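One Bag, One Book
Posted Jun 11, 2023
Filed under: Packing, Bags, Things I Said I Wouldn't Take

Every summer I go to Lorstead with one bag, and every summer I write a page about it, which is more planning than the trip itself gets. Regular readers will remember last August, when I took 2 bags and one of them spent the whole week behind the door at Wickramasinghe's guest house with a wet towel on it. We don't speak of the contents. There was a waffle iron.

So it's a backpack again. A soft one, blue, with a black lining, of the sort that lies down flat when it has nothing in it and sulks when it has too much. I like a soft bag. A stiff bag has opinions about what shape your belongings ought to be, and I get enough of that from the overhead rack on the Nakley train.

The rules haven't changed. Everything must fit in the bag, the bag must close, and I must be able to lift it on to my own back without sitting on the floor first and rolling. Anything bought on the way counts. Sandwiches count until eaten.

Captions are short because I've been told they go on.

The book goes in first

It always does. A book is the one thing in a bag that refuses to be rolled, folded or stuffed into a shoe, so it gets the pick of the seats and the socks arrange themselves round it. I have tried it the other way. You end up with a corner in your kidneys as far as Plakine and a page forty that will never lie straight again.

This year's is black, with a big golden-yellow moon in the middle of the cover, and it is on the large side for something I'm meant to read on a shingle beach in a wind. I considered a smaller one. I have a perfectly good small one about canals, which I've taken to Lorstead three years running and know to be excellent as far as chapter two.

Bag flat on its back, opening up and to the right, book in at a tilt. It straightens itself out on the way down. 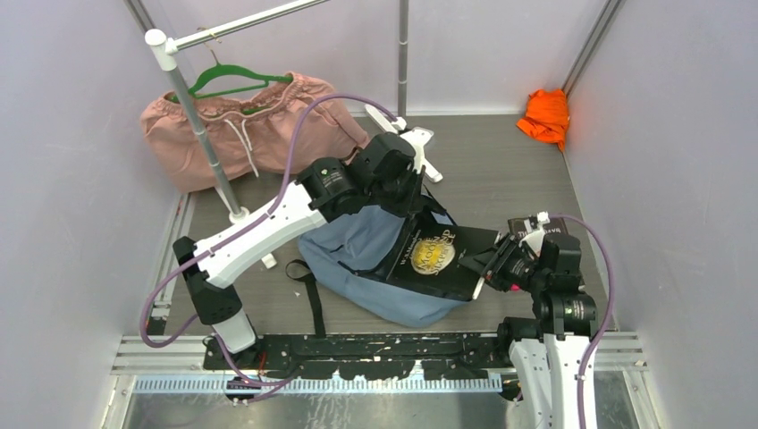

What goes round it

No pictures of the clothes. They're clothes. I'll list them for the people who write in:

Two shirts, one of which is for the evening and looks exactly like the other.
One jumper, thick enough to be a nuisance.
Trousers, worn, plus trousers, spare.
Socks, more than you'd think. Lorstead is a town where the sea comes up through the pavement.
A hat I will lose.
The good waterproof, which lives at the top, and which I'll have to dig out from the bottom at the exact moment it starts.

The jumper goes flat against the back panel, where it stops you feeling the book. The shirts go in front of the book, where they keep its cover from rubbing on the toothbrush mug. I know I don't need to take a mug for a toothbrush. The ones at Wickramasinghe's are very small and have a picture of a lighthouse that looks disappointed in you.

Shoes I wear. A reader in Plakine asked last time how I manage with one pair and the answer is badly, with newspaper.

On the matter of weight

I put the bag on the bathroom scales before I set off and then I don't tell anyone the figure. Last year a man on the platform at Nakley asked me what was in there and I said "books", in the plural, and he nodded with real sympathy. The waffle iron stayed out of it.

The ticket says I can take up to 10 kilos on the coastal bus. In all my years of going I've never seen a set of scales on the coastal bus, or a driver who looked up. Still, it's there on the ticket in small type, and I think of it whenever the strap starts to creak.

Which way round the spine goes

I've had more correspondence about this than about anything else on the site, the soup page included. There is a school of thought that says the spine should face down, for strength, and another that says up, so you can see what you've brought. I'm an up person. With one book in the bag you might suppose I could remember which it was, and you'd be giving me too much credit.

MOON AND SIXPENCE, in white capitals, reading downwards. You have to put your head on one side for it. Pale blue bag lying crumpled to the right, with its little black zip pull and the black strap wandering off across the dark grey wood grain as straps do. 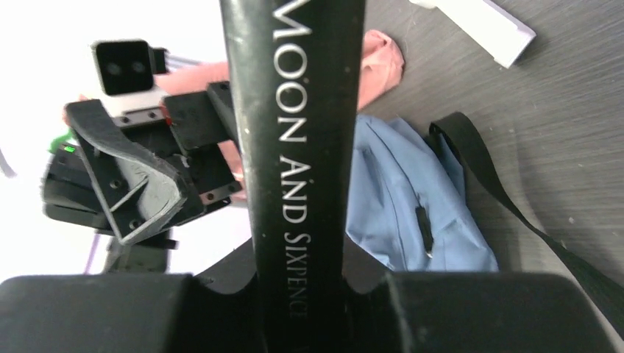

The strap problem deserves a paragraph of its own. Any strap left loose while you pack will find its way underneath something. I've packed on the bed, on the table and once, at Plakine, on a bench outside the bus office, and each time I have lifted the bag to find I was standing on part of it. People recommend clips. I bought a set of clips and they're in a drawer, attached to one another.

My method is to get hold of both straps before doing the zip, put them over the top of the bag, and then do the zip with whatever hand I have left. It's slow and it looks like wrestling a goose. The alternative is that a strap end gets into the teeth, and then you're on the platform at Nakley with a pair of nail scissors, being watched by children.

As for the zip, do it in stages. Halfway, stop, press the jumper down, carry on. If it won't close, take out the hat. If it still won't close, you've put something in without admitting it, and you should empty the lot on to the floor and look for the waffle iron.

I do a practice pack a few days ahead and then take everything out again, because otherwise I have no socks to wear in the meantime. This has been described to me as packing twice. I prefer rehearsal.

Train times, for anyone going

The morning train from Nakley gets you to Plakine with 40 minutes before the Lorstead bus, long enough for tea and not quite long enough for tea and toast. I've run for that bus holding toast. The later train misses the bus altogether and you'll be looking at the war memorial until evening. It's a good memorial, but small.

Sit on the left for the sea. Keep the bag on your knees, for the view over the top of it, and take the book out before you sit down, as there's no getting at it afterwards. I intend to be past page 100 by the time we reach the harbour. Last year, with the canals, I got to the bit about the lock-keeper's hut and fell asleep on a stranger.

Comments are open until I leave. If you've written to me about the mug, I've read it, and the mug is going.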